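작은 방 다시 쓰기: 생활공간 정리 프로젝트 보고서

1. 시작하며

저희 모둠은 이번 학기 과제로 학교 생활관 Harisberg의 작은 방을 정리해 보기로 했습니다. 처음에는 금방 끝나겠거니 했는데, 막상 들어가 보니 어디부터 손을 대야 할지 몰라 한참을 서서 이야기만 나누었답니다(그 시간도 지금은 좋은 추억이에요!). 정리 방법은 수업 시간에 배운 Pluvum 점검표를 따랐고, 5월 한 달 동안 틈틈이 모였습니다.

2. 냉장고 둘레

가장 먼저 살펴본 곳은 흰색 소형 냉장고 쪽입니다. 문을 열면 안쪽은 베이지색, 바깥쪽은 은회색이라 생각보다 산뜻한 느낌이 들어요. 다만 문 아래쪽에 주황빛 도는 갈색 나무토막과 구겨진 골판지가 기대어 있어서, 문을 편하게 여닫으려면 이것들의 자리부터 새로 정해 주어야 했습니다.
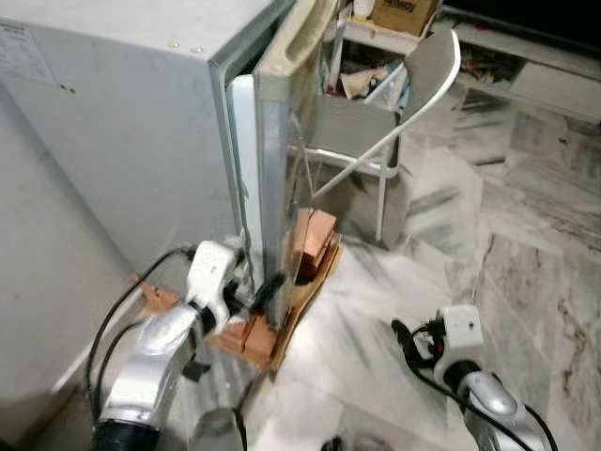

3. 벽과 모서리

다음은 벽이었습니다. 흰 벽 두 면이 만나는 모서리는 가구를 어떻게 놓느냐에 따라 쓸모가 크게 달라지는 곳이라, 저희끼리 의견이 제일 많이 갈렸습니다. 선반을 두자는 친구도 있었고 그냥 비워 두자는 친구도 있었는데, 긴 이야기 끝에 바닥 청소가 쉬운 쪽으로 마음을 모았지요. 벽에 희미한 얼룩이 있어 마른걸레와 젖은 걸레를 모두 준비물에 적어 두었습니다.
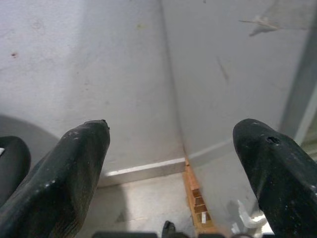

모서리 쪽은 빗자루가 잘 닿지 않으니 작은 솔도 함께 챙기기로 했고요. 솔과 수납 바구니 하나를 사는 데 쓴 돈은 모두 3189원으로, 모둠 회비에서 냈습니다.

4. 느낀 점

정리는 버리는 일이라고만 여겼는데, 물건마다 있을 자리를 함께 의논하는 시간이 훨씬 길었습니다. 나무토막을 어디에 둘지는 아직도 정하지 못해서, 다음 모임 때 222호 보관장을 쓸 수 있는지 여쭤보려고 합니다.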